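The Studley Round measures 30 kilometres and climbs 759 metres, most of it in two blocks separated by a long valley track. Runners who treat the first climb as the hard one tend to lose time on the second, where the gradient is lower but the ground is tussocky and the path indistinct.

Elba Orellana, who has finished the course twice, divides it by effort and ignores the kilometre splits. She walks any slope on which her breathing becomes uneven and eats at the top of each climb, before the descent begins.
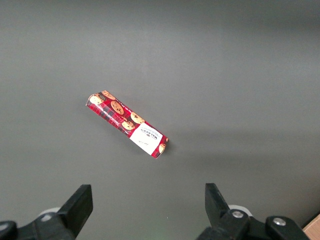

Descending accounts for the larger differences between runners of similar fitness. Tamás Erdős compared his times with those of Iara Echeverría from the April race. They reached the Nernow checkpoint together; she was well clear of him at the valley gate. Her stride was shorter and she braked less, keeping her weight over the front foot on wet grass. He had leaned back, and his thighs were spent before the second climb.

Shoe choice follows from the same section. Deep lugs hold on the grass but feel unstable on the stony lane into Estach, so most club runners accept a medium lug and slow down for the steepest bank.
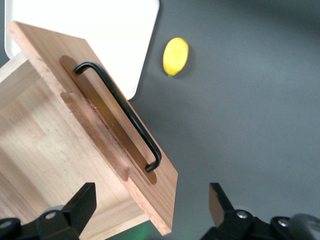

Handle on a wooden cabinet door.

Navigation is simple in clear weather. In mist, the usual error is to follow the sheep trod left of the wall above Estach. The correct line keeps the wall on the right as far as the stile, then takes a bearing due east to the lane.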